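Menero Small Pitcher with Lid: four stars from me
Posted 05/08/2025

I bought this one to replace a glass pitcher I'd chipped on the faucet, and I've been using it every day since February. Mostly it holds pancake batter on weekends and cold milk for coffee the rest of the time. It pours so nicely! No dribble down the front, even when I'm half asleep and going too fast (I usually am).

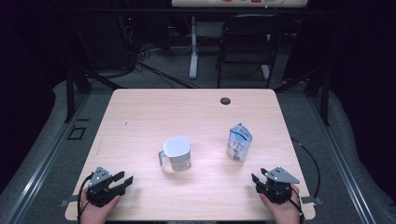 My one real gripe is the lid. It sits tight, and with damp fingers I have to fight it a bit, so I now take it off before I start mixing anything. The flat top is great in the fridge though, and I can rest a stick of butter on it. I also like that the lower part is a little see-through, so I can tell when I'm running low without opening it up. The handle is on the thin side, but I've filled the thing to the brim plenty of times and it has never felt shaky.

Cleaning is easy if you can get your hand in. Mine just fits, my husband's doesn't, so he uses a bottle brush. I skip the dishwasher because my old Plundo one warped in there and I'm still mad about it.

Would I buy it again? Yes, and I'd get two. I'd just love a looser lid, Menero, if you're reading these.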